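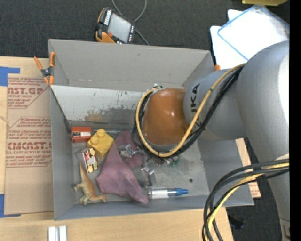 Slide 1: Title and scope

Talk is on moisture damage in stored paper records. Speaker: Beatriz Morais, Irisbridge. Morning session, 11/08/2019. Skip the bio, it is in the program.

State the scope early. Paper and board only. Film, tape and parchment are in the Zurneck session and I will not take questions on them.

Slide 2: Relative humidity, short version

Define RH against temperature. Same air, lower temperature, higher RH. Most of the room will know this; one minute at most.

Point to the outside wall. A room sensor at the center can read normal while the surface behind the shelving is close to saturation. Mold starts at the surface.

Slide 3: The Prermont store

300 linear meters of shelving, ground floor, north wall uninsulated. Records mostly boxed, some ledgers loose on the bottom shelf.

Loggers ran from April through the summer. Peak reading at the wall was 84 percent. The center of the room never passed 60 in the same period. Pause here and let them read the graph. Left axis is RH, right axis is temperature; people mix these up.

Slide 4: What we changed

Shelving moved 7 cm off the wall. Bottom shelf cleared. Door seal replaced. Dehumidifier set point lowered in two steps, with a month between them, to avoid fast drying of the bound volumes.

Kubo loggers replaced the dial gauges. If asked about calibration: saturated salt check, twice a year, results in the handout.

Slide 5: Limits of the data

One building, one season. No control room. The shelving move and the seal were done in the same week, so their effects can't be separated. Say this before somebody else does.

Slide 6: Inspection routine

Check spines and box undersides first. Use a raking light. Bag suspect items, label with shelf number and date, move to the quarantine room. Do not brush mold in the store.

CLICK: form appears. Copies at the back table, 80 printed.

Slide 7: Questions

Repeat each question into the microphone. Likely one: cost of running the dehumidifier. Meter readings are on the backup slide after this one.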